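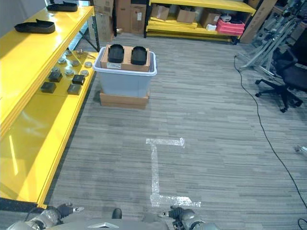 Figure 7.1 Shoe-sole-shaped pads and round metal disks on yellow shelving.

Chapter 7
Lining a Tailored Coat

A lining covers the seam allowances, lets the coat slide over other garments, and carries part of the strain at the shoulders and armholes. It is cut from its own pattern pieces, drafted from the coat pattern after the fitting changes have been made. A lining cut from the unaltered pattern will pull at the back neck and twist the sleeve.

This chapter deals with full linings for coats of medium and heavy cloth. Partial linings are treated in Chapter 8. Section 7.1 compares lining fabrics by fiber, weave and weight. Section 7.2 covers the center back pleat and the extra length allowed at the hem. Section 7.3 gives two methods of setting the sleeve lining, one by hand and one by machine – the second is faster but requires an accurately matched armhole. Section 7.4 covers interlinings for cold climates.

The worked draft used throughout is the Windgate coat, a knee-length style with a shawl collar, introduced in Chapter 5. Readers should have the corrected front, back and sleeve pieces at hand before starting.

Terms to know: ease, jump hem, facing line, back neck pleat, underlining, interlining.

7.1 Choosing a Lining Fabric

A coat lining must be smooth on the face, opaque, and closely woven enough to resist slipping at the seams.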